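Open Day at the Karnholm Robotics Hall

The Institute opened the Karnholm hall to the public on 2023-06-18. The doors were opened at ten in the morning and the final demonstration ended shortly after four. According to the count kept at the entrance, 848 visitors came through during the day, which is the highest attendance since the hall was taken into use. Many were families from the surrounding district, and a good number had traveled from Kustlow on the regional bus.

The program was opened by Ningsih Chin, head of the manipulation laboratory, who gave a short talk on the work carried out in the hall over the past year. She spoke mainly about household and sorting tasks, and about the time needed to prepare a robot for even a short public showing. Her group had recorded 2,806 trial runs in the months before the open day. The recordings are being reviewed, and a written account will be made available to members through the library in November.

Three stations were open on the ground floor. At the first, visitors could follow a mobile base as it drove a marked route between the workshop and the store. The second was given over to the El Khatib project, which studies how a robot arm should hand an object to a person who is seated. Staff from the project answered questions on reach, speed and the safety stops – the last of these being the subject raised most often by parents. The third station, set up by the Grudovis group, dealt with sorting and picking.

Guided tours of the upper floor were limited to 56 places and were filled before noon. The Institute regrets that some visitors could not be admitted. For the next open day, places on the tours will be given out by advance request, and a second guide will be assigned in the afternoon.

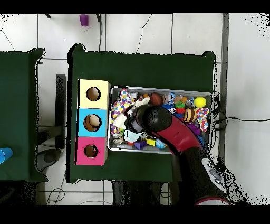
The Grudovis group has spent the past year on picking from clutter, by which is meant taking one item from a container in which many lie close together or on top of each other. The difficulty for the arm is seldom the weight of an item. It lies in deciding where one thing stops and the next begins, and in choosing a place to take hold. Rigid items with a plain outline, such as the yellow ball in the corner of the metal tray, are usually the simplest to locate. Cloth is a harder matter, and the pieces of polka-dot fabric among the toys have no fixed shape for the software to look for. Visitors asked many questions on this point, and the group was pleased to discuss the limits of the present system as well as its progress.

A short paper on the picking work was handed out at the station. Copies remain at the front desk and may be collected during office hours. Teachers who wish to bring a class to the hall should write to the education office at least four weeks ahead, stating the age of the pupils and the size of the group. Classes are received in the mornings only.

The collection box at the exit brought in 3,000 in donations, all of which will go toward travel costs for visiting schools. The Institute thanks those who gave, the staff who gave up their free day, and the town of Karnholm for the use of the parking area beside the hall.

Items left behind at the open day, including two umbrellas and a child's jacket, are being held at the front desk until the end of the month.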